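Sterside Opens Digital Asset Custody to Regional Savings Institutions

Aug 7, 2020

Sterside, the digital asset custody firm, has extended its storage and settlement service to savings institutions and credit cooperatives. Bjartur Thorlacius, the company's head of institutional services, discussed the decision and the firm's plans for the coming year.

Thorlacius said that demand had come from smaller institutions whose members were already buying digital currency elsewhere. "They see the transfers leaving their own accounts," he said. "They asked us whether they could hold the assets themselves, under their own name and their own controls."

The service was opened to a first group of four institutions in April. Each holds its keys across two separate sites, and any withdrawal must be approved by officers at both. Asked whether this would prove slow for customers used to instant trading, Thorlacius was direct. "Yes, it is slower. A cooperative that wants to move a reserve balance at midnight should use a different provider."

Settlement is handled through Nollberg, a clearing platform that Sterside has used for its corporate clients. Thorlacius said that the firm had considered building its own system and decided against it on grounds of cost. He declined to disclose the terms of the agreement, but confirmed that it may be renewed by either party.

On fees, he said that institutions would pay a fixed charge of $2000 per month, with no percentage taken on assets held. "Percentage fees punish a client when the price goes up. Our work is the same at either price."

Thorlacius also addressed the recent interest in lending against digital assets. Sterside does not lend and will not permit client holdings to be pledged through its accounts. Clients who wish to borrow may transfer assets to Cunha, a separate lender with which the firm shares no ownership.

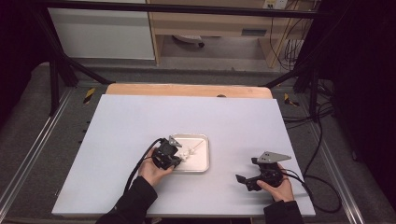

A shallow tray on a light-colored board, with a black hand-held gripper in each hand.

The company employs 118 people and expects to add staff in compliance and client support. A reporting tool named Flulledetti, which produces daily balance statements for auditors, is being tested with two of the current clients.

"Auditors want a statement they can read without calling us," Thorlacius said. "We still get the calls, mostly over how forks are recorded, and that part of the manual is being rewritten."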